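4.2 What counts as a folded towel

Most work on household linen treats folding as a settled skill. A towel is flat, then it is halved, then halved again, and the result is scored against a neat rectangle. We doubt that this describes what people do at home, and we doubt even more that the rectangle is a fair standard. The Jedbridge survey, which is still the source most often cited for it, asked people how they fold. It did not look at any towels.

Our own records come from 204 households in Jedbridge and Pedesley, visited in July by Mudaliar and Chambi. Each household was asked to put its towels away as usual and then to leave one spread on whatever surface was used for folding. The visits produced 1,839 entries. An entry gives the surface, the type of cloth, the state of the edges and the position of the towel when the person stopped. We left out bath mats, and we left out anything the household called a rag, although the line between a rag and an old towel was drawn very differently from one home to the next.

The first problem is the surface. Earlier papers assume a rectangular table, and several of them measure how well the towel lines up with its edge. Round tables have no such edge. People who fold on them seem to line the cloth up with their own body, or with nothing at all, and a score based on the table then reports an error where none was made. Kaimal's correction for this, which fits a square inside the round top, strikes us as a way of saving the score at the cost of its meaning.

The second problem is the towel. The usual scheme asks the coder to find four corners and four bound edges. This works for a new cotton hand towel. It works badly for microfiber cloths, whose corners are often rounded, and for any cloth that is partly turned under, where a soft fold can pass for an edge. Achari and Nogueira coded the same set of entries separately and disagreed most often on this point. Where one wrote "edge, unbound," the other wrote "fold." Looking again did not always settle the matter, and we have kept both codes in the data instead of forcing a single answer.
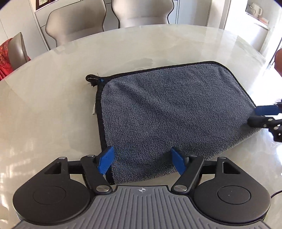
Figure 6. Dark gray microfiber towel spread at an angle on a round table. Black binding is visible on the left, far and right sides; the near side is a rounded fold with no binding showing. A frayed hanging loop extends from the far left corner.

Wear is the third problem, and the one we think has been handled worst. Loops, tags and loose threads are normally dropped from the record as noise. Yet the people we spoke to used them all the time. Some found the loop first and worked outward from it. Others turned the cloth until the tag was underneath, and were annoyed when it would not stay there. A scheme that ignores these parts is leaving out the very marks by which people tell one end of a towel from the other.

None of this shows that the rectangle is useless. For stacks in a linen closet it may do well enough, and Machala (personal communication) reports good agreement between coders when only pressed cotton is included. Our complaint is narrower – that a result obtained on pressed cotton has been carried over to every cloth in the house, with no test of whether it holds. The Wado scheme makes the same move, and its authors offer no data on synthetic cloth.

In Section 4.3 we recode the Pedesley entries with fold and edge as separate categories, and with the position of the loop recorded wherever one is present. Cloths with no loop are reported separately.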